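Judo Coaching Certificate, Unit 4: Breakfalls for Adult Beginners

Handout to go with the evening session. Written by Ifeoma Ojo, June 2021 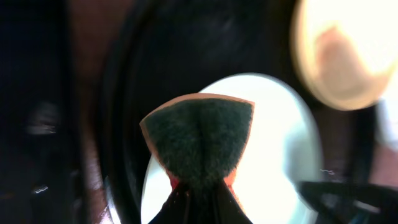
Before we start

I've taught this unit at Promidcombe and at Tratimham, and both times I ran out of mat time before I'd said half of what I wanted to say. So these are the notes I talk from, tidied up a bit (not a lot!). Read them before you come if you can, and scribble all over them afterwards.

You should already have your Unit 3 workbook signed off. If you haven't, speak to me or to Cameron MacBrayne at the start and we'll sort it out while people are getting changed.

Why adults need their own unit

Children fall over all day long. Most adults who walk into a beginners' class haven't fallen on purpose in years, and the ones who have fallen by accident usually remember it. I was 31 when I started and I spent my first month sticking my arm out behind me every single time, however often I was told. My coach just kept lowering the height until I stopped. I still teach it that way.

So please don't rush this bit. I know it's tempting to get to the throws, and your beginners will be asking for throws from the first evening. Give them some groundwork to wrestle with in between and they'll be quite happy.

The back breakfall (ushiro ukemi)

Start lying down. Knees bent, chin tucked, arms crossed over the chest, then slap the mat with both arms at the same moment. Palms down, arms somewhere between the hip and the shoulder – too high and the shoulder takes a knock. I ask people to look at the knot of their belt, which sorts out the chin without me having to say "chin" over and over.

Then sitting, then squatting, then standing. Everyone moves up a level when they can do the last one without holding their breath. Listen for it, you can hear it quite clearly once you know.

Somebody always asks how hard to slap. Firm enough to make a decent noise, but if their hands are stinging after ten minutes they're overdoing it, and a tired beginner starts landing on the elbows.

The side breakfall (yoko ukemi)

You'll spend most of your time here, and rightly so. It's the fall they'll take from nearly every throw on the first syllabus. Same order as before: lying, squatting, standing, and only then with a partner holding the sleeve.

Things I see go wrong:

The top leg crosses over and the ankles bang together. Ask for a gap between the feet.
The head drops back in the last moment. Go back to looking at the belt.
The landing arm goes behind the body. Go down a level straight away, and don't make a fuss about it.
The partner lets go. This one is really a coaching fault, so teach the thrower's job at the same time as the faller's.

Tuấn Võ, who helped me write the first version of this unit, likes to teach the weaker side first. I've tried it both ways and can't say I've seen much difference, but his classes do look more even by the end of the block. Try it and tell me what you find.

The forward roll (mae mawari ukemi)

Leave it until the side breakfall is comfortable. Begin from one knee. Leading hand on the mat with the fingers turned in, look under the armpit, and roll along the arm, across the back of the shoulder and down to the opposite hip. The head shouldn't touch the mat.

Some people get very dizzy with this and feel silly about it. Let them do three or four, then have them sit out and hold a sleeve for somebody else. And some will never much like rolling! They can still do good judo, so please don't let them think otherwise.

A plan for the first evening

Warm-up with plenty of neck and shoulder movement
Back breakfall, lying and sitting
Hold-down and escape, in pairs
Side breakfall, lying and squatting
Hold-down again, with a bit of light resistance
Cool-down and questions

I keep the breakfall blocks to 14 minutes each. It sounds fussy, but by quarter of an hour my lot have started chatting and their landings get sloppy.

For next time

Teach the side breakfall to one person who has never done judo, with a qualified coach present, and write me a page on it. Tell me what you said, what they did, and what you'd change. Quang Phan's page from the last course is in the folder by the sign-in sheet if you'd like to see the sort of thing I mean. Bring a clean gi, a pen and your workbook.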